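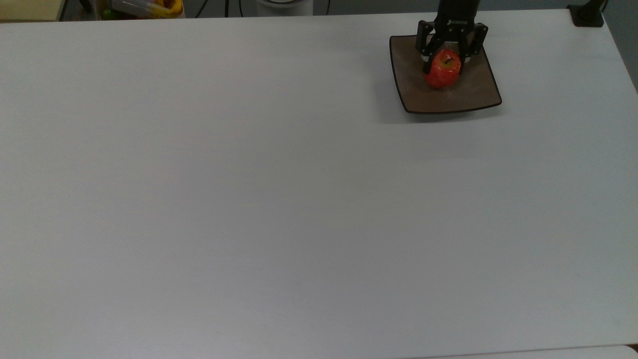
# menda-apples

Hi! This is my running list of old apple varieties in and near Sarnville, kept as one big CSV because that's the only format I can edit on my phone while standing in wet grass.

Right now there are 464 trees in `trees.csv`, and I've got names for 235 of them. The rest say `unknown` in the `variety` column. Please leave them that way unless you've tasted the fruit or talked to whoever planted the tree!

## Columns

- `tree_id`: never reused, even if the tree comes down
- `variety`: lowercase, local name first
- `ripe`: month only (August is my best guess for a lot of the early ones)
- `taste`: my own opinion, sorry
- `source`: initials, so `CM` is Cadi Meredith and `CS` is Cosimo Santoro

## Known problems

The D'Amico orchard rows got entered twice, once by me and once by Cosimo, and we don't agree on the spelling of "Huvow" (I say one w). I'm still merging those. Also, trees 99 and 352 might be the same tree seen from two sides of a hedge.

Fixes are welcome, just open an issue with the `tree_id` in the title.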